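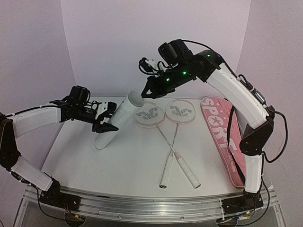
フラークゲート・バドミントン普及事業　中間進捗報告
提出先：パルティヴェン基金　地域スポーツ助成担当　ギータ・カルタ様
作成：ケヴィン・カヴァナー(事業責任者)
6月7日

カルタ様、いつもお世話になっております。前回の報告書では会場の話ばかりになってしまい、「で、コートの上では何が起きているのですか」というお返事をいただきました。ごもっともです! 今回はコートの上の話をたっぷり書きます。会場と会計のことは後半にまとめましたので、お急ぎでしたらそちらからお読みください。

1. 夜の初心者クラス

いちばん嬉しい報告から始めさせてください。初心者クラスが、ついにダブルスの試合をするクラスになりました。

2024年に申請書を書いたとき、私はこのクラスの目標を「サーブが相手コートに入り、ラリーが続くこと」としていました。控えめな目標に見えたかもしれませんが、大人になってから初めてラケットを握る方にとって、あの軽いシャトルを狙ったところへ打つのは本当に難しいのです。振れば当たると思って振ると空振りをする。当てようとして手を縮めると、今度はネットの手前に落ちる。最初の数回は、みなさんシャトルを拾うために屈んでいる時間のほうが長いくらいでした。

変わり目になったのは3月です。それまで練習の終わりに置いていた試合形式を、思い切って最初に持ってきました。準備運動が済んだらすぐに、点を数えながら打つ。ルールは後から覚えればいいし、サーブは下から打てば何でもよし、という緩さです。正直なところ、経験者のコーチ陣からは反対もありました。基本の握りができていないうちに試合をすると変な癖がつく、という意見で、私も半分はそう思っていました。

ところが、試合を先にすると質問が出てくるのです。「さっき後ろに打たれたとき、どこへ戻ればよかったのか」「二人の間に落ちた球はどちらが取るのか」「なぜ私のクリアは途中で失速するのか」。基本練習だけの頃には、こちらが教えたことに頷いてもらうだけで、質問はほとんどありませんでした。いまは質問が練習メニューを決めています。後ろから戻る足の運びを知りたい人がいるからフットワークをやる。クリアを伸ばしたい人がいるから握りを直す。握りの説明を聞く顔つきがまるで違います。

癖の問題については、コーチ陣の言うとおりになった部分もあります。フォアハンドの面をフライパンのように正面に向けて握る方が増えました。ネット前では便利なので、試合をするほど定着してしまうのです。いまは準備運動のあいだに握り替えの遊びを入れて、ラケットを指の中で回してから床に置いたシャトルをすくう、という動きを毎回やっています。すくうのが上手な方はだいたい握りも柔らかく、これは見ていて楽しいです。

試合の組み方も工夫しています。強い二人が組むと一方的になるので、名札を裏返して並べ、引いた順に組みます。点数はラリーごとに入れ、時間で区切って交代です。勝敗は記録していません。記録しようという案も出たのですが、紙を持つ役の人が打てなくなるのでやめました。

2. 午後の「ゆっくりコート」

平日の午後に開いているゆっくりコートは、申請書では付け足しのように書いた項目でした。それが、いまやこの事業の顔と言ってもいいくらいです。

対象は、久しぶりに体を動かす方、膝や肩に不安のある方、それから「走りたくないが打ちたい」という方です。最後の区分は私が考えたものではなく、参加希望の紙にそう書いた方がいらして、そのまま使わせてもらいました。コートは半面、動く範囲を前後に絞り、スマッシュなし。休憩は30分ごとに必ず取ります。休憩といっても話が弾むので、再開の声をかけるのがこちらの大事な仕事になっています。

用具を少し変えました。初めは羽根のシャトルにこだわっていたのですが、ゆっくりコートではナイロンのほうが喜ばれます。飛び方は多少素直すぎるものの、端を打っても形が崩れにくく、一つで長く遊べます。夜のクラスでは引き続き羽根を使っています。羽根の、打った直後に速くて、そこから急に遅くなるあの感じを一度覚えてしまうと、やはり戻れません。

ラケットは軽めのものを共用に回し、グリップを太めに巻き直しました。指に力が入りにくい方から、握っていて疲れないと言っていただいています。巻き直しは私がやりましたが、最初の数本はひどい出来で、重なりがでこぼこになりました。いまはかなりきれいに巻けます(自慢です)。

椅子に座って打つ組も自然に生まれました。もともとは見学用に並べた椅子だったのですが、座ったまま手を伸ばして返した方がいて、それならと向かい側にも椅子を置いたのが始まりです。ネットは低く張ります。これが思いのほか競技性が高く、肘から先だけでコースを打ち分ける技術は、立って打つ人にもよい練習になります。夜のクラスからも、あれをやりたいという声が出ているほどです。

一方で、うまくいっていないことも書いておきます。ゆっくりコートには、夜のクラスで物足りなくなった方ではなく、夜のクラスについていけなかった方が移ってくることがあります。移ること自体はまったく構いません。ただ、「下のクラスに落ちた」と感じさせてしまった例がありました。案内の言葉に「初級の前に」とあったのが原因で、これは完全に私の書き方の失敗です。現在の案内では、段階を示す言葉をすべて外し、コートの広さと時間帯だけを書いています。

3. 学校との連携

オルデン校での放課後クラブは、予定どおり始まりました。体育館の天井が低く、高いクリアを打つと梁に当たります。最初の日に子どもたちがそれを発見してしまい、以後しばらく、梁に当てる競技になりました。先生方と話し合って、いっそ天井に触れない球だけで遊ぶ方法を考えようということになり、ドライブとネット前を中心にした練習を組みました。速くて低い球が飛び交うので、見ている側も面白いです。

オルデン校の子どもたちは、とにかくネット前が上手になりました。シャトルを浮かせず、ネットの白帯に沿って転がすように落とす。大人の会員が相手をしに行って、あっさり前に落とされて帰ってきます。逆に、後ろへ下がる動きはほとんど練習できていません。天井の高いキーオ会館に来てもらう日を作れないか、学校と移動手段の相談をしています。送迎の手配がつけば秋の学期に実現できそうです。

練習の前後には、用具の扱いも教えています。シャトルは筒に戻すときの向きがあり、羽根を先の羽根の中へ重ねていくように入れないと縁が折れます。ガットに指をかけて持ち歩かない。ラケットを杖にしない。叱る場面はできるだけ減らしたいので、片づけの時間を練習の一部として扱い、音楽をかけて曲が終わるまでに仕舞うようにしました。これは学校の先生の発案で、夜のクラスにもそのまま持ち帰っています。大人も曲がかかると急に動きが速くなります!

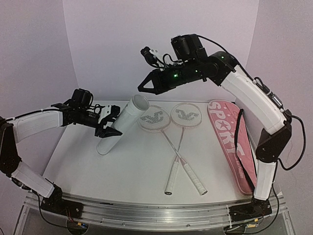
白い筒とバドミントン用具

4. コーチの育成

当初の計画では、外部の有資格コーチに毎回来ていただくことにしていました。計画の途中で、会員のなかから教える側に回りたいという声が出てきたため、基金のご了承をいただいて費用の一部を講習の受講料に振り替えました。この変更が大正解でした。

講習から戻った会員は、まず一つの技術だけを受け持ちます。サーブだけ、あるいはヘアピンだけ、という具合です。全体を任せると、どうしても説明が長くなり、コートが止まってしまいます。受け持ちが一つだと、説明が短くなるだけでなく、その技術について本人がどんどん詳しくなります。サーブ担当の会員は、シャトルをつまむ位置と離すタイミングについて延々と語れるようになりました。休憩中に捕まると長いのですが、実際、クラス全体のサーブは目に見えて安定しました。

見本の見せ方についても話し合いました。上手な人が上手に打って見せると、初心者は感心して終わってしまいます。そこで、見本はゆっくり、シャトルなしで一度、シャトルありで一度、そしてわざと失敗を一度見せることにしています。失敗の見本がいちばん人気です。どこを間違えたか当てようと、みなさん身を乗り出して見てくれます。

左利きの会員への教え方には、まだ悩んでいます。右利きのコーチが向かい合って立てば鏡のように見えて分かりやすい、と私は考えていたのですが、当人に聞くと、横に並んで同じ方向を向いてほしいとのことでした。人によって違うようなので、最初に本人に選んでもらうことにしました。

ダブルスでは、左利きと右利きの組がどちらのサイドを空けるかという話になり、これは教える側も勉強中です。

5. 会場について

キーオ会館の利用は続いています。前回ご報告した照明の件は改善しました。コートの真上の灯りを消し、両脇の灯りだけで打てるように配線を分けてもらったので、高い球を見上げてもまぶしくありません。上を向いて打つ競技ですから、この差は大きいです。

風の問題は残っています。換気扇を回すと、コートの片側で打った球が横へ流されます。暑くなるこれからの季節に換気を止めるわけにはいかず、練習の合間に強く回して、試合中は弱くする運用を試しているところです。扉を開けるだけのほうがよいのではという意見もありますが、廊下側の扉を開けると今度は縦に風が抜けて、片方の組だけクリアが全部アウトになります。コートを替えながら試合をすれば公平なので、当面はそれで凌ぎます。

床のラインも一言だけ。バスケットボール、バレーボールの線と重なっており、初心者の方がサービスラインを見失います。角だけに色のついた目印テープを貼る許可をいただき、これで迷う方がかなり減りました。剥がした跡が残らないものを使うことが条件ですので、練習ごとに貼り、毎回剥がしています。

予約の取り方が変わりました。これまでは月ごとに申し込んでいたものが、学期ごとの一括申し込みになり、見通しが立てやすくなりました。他団体の大会が入る週は使えませんので、その週はオルデン校の体育館を借りる方向で調整しています。天井の件がありますから、その週だけは夜のクラスもドライブ大会になる予定です。

6. 交流会

春の交流会には、夜のクラス、ゆっくりコート、オルデン校の三つが初めて一緒に集まりました。運営の手順は今後のために書き残しておきたく、少し細かくなりますがお許しください。

組み合わせは世代と所属が混ざるようにし、試合は7点先取としました。短いようですが、この長さだと待つ人が飽きず、負けてもすぐに次が来ます。コートの割り振りは壁に貼った大きな紙に書き、終わった組が自分で線を引いて消していきます。以前は私が読み上げていたのですが、声が体育館に響いて何を言っているか分からないと不評でした。

椅子のコートも用意し、立って打つ人も順番に座ってもらいました。子どもたちが本気になり、椅子から腰を浮かせた浮かせないで大議論になったのは予想外でした。その場で「浮かせたら相手に一点」と決まり、以後この規則はゆっくりコートでも採用されています。

食べ物は持ち寄りにせず、飲み物だけ用意しました。前に別の催しで持ち寄りにしたとき、準備が負担で参加を見送った方がいたと後から聞いたためです。終了後の片づけでは例の曲がかかり、曲が終わる前にネットまで畳み終わりました。新記録だと思います。

反省点は、受付と更衣室の案内が足りなかったことです。会館に初めて来た保護者の方が反対側の入口で待っていらっしゃいました。次回は両方の入口に案内を貼ります。また、救急箱の置き場所をコーチ全員が知っていたわけではないことも分かりました。怪我はなかったものの、これは早速、クラスごとの最初の連絡事項に加えました。

7. 会計

今期の用具費として配分いただいた1470ポンドは、全額を執行しました。内訳は、シャトル(羽根・ナイロン)、共用ラケットとグリップテープ、低く張れる簡易ネットです。明細と領収書の写しは別添のとおりです。

予想より多くかかったのは羽根シャトルです。試合形式を増やしたことで、強く打つ場面が増え、傷みが早くなりました。使えなくなった羽根は、フットワーク練習で床に置く目印として使い切ってから処分しています。反対に、ネットは会館が所有する支柱をそのまま使えたため、見込みより安く済みました。その差額をシャトルに回しています。費目内での移動ですので事前の申請は不要と理解しておりますが、もし書類が必要でしたらお知らせください。

講習受講料の支出は別の費目になり、こちらはまだ残額があります。秋に受講を希望している会員がおりますので、そのまま繰り越さず使わせていただく予定です。

参加費は据え置きました。値上げの検討もしましたが、ゆっくりコートは参加費が安いから試しに来たという方が多く、いまの金額を守りたいと考えています。用具を持っていない方への貸し出しも無料のままです。

8. 次の期間に取り組むこと

最優先は、オルデン校の子どもたちを天井の高いコートで打たせることです。高く上がったシャトルの下に入り、落ちてくるのを待って打つあの瞬間を、ぜひ味わってほしい。梁に当てる競技も面白いのですが!

夜のクラスでは、後ろの守りを課題にします。全員が前に出たがるようになり、奥へ上げられると二人でシャトルを見送る場面が続いています。サーブ担当に続いて、クリア担当の会員を育てるつもりです。希望者がすでに手を挙げてくれています。

ゆっくりコートについては、開始時刻を早めてほしいという要望が出ています。バスの時刻との兼ね合いで、いまの終了時刻だと帰りの便を長く待つことになるそうです。会館の空き状況を確認し、可能なら次の学期から変更します。

それから、相談が一件ございます。椅子のコートを独立したクラスにしたいのです。交流会のあと問い合わせが続いており、ゆっくりコートの片隅では場所が足りなくなってきました。現在の助成の枠内で始められるのか、あるいは変更申請が必要なのか、ご判断をいただけますでしょうか。必要な用具は椅子と低いネットだけで、どちらも揃っています。増えるのは会場費とコーチの時間です。見積もりはご返事をいただき次第、お送りします。

最後に、カルタ様がご見学にいらっしゃる際は、どうぞ室内履きをお持ちください。前回はお打ちにならずに帰られたのが本当に心残りでした。ラケットはこちらにございます。グリップも、私がきれいに巻いておきます。

ケヴィン・カヴァナー

別添：用具費明細、領収書写し、講習受講記録、交流会進行表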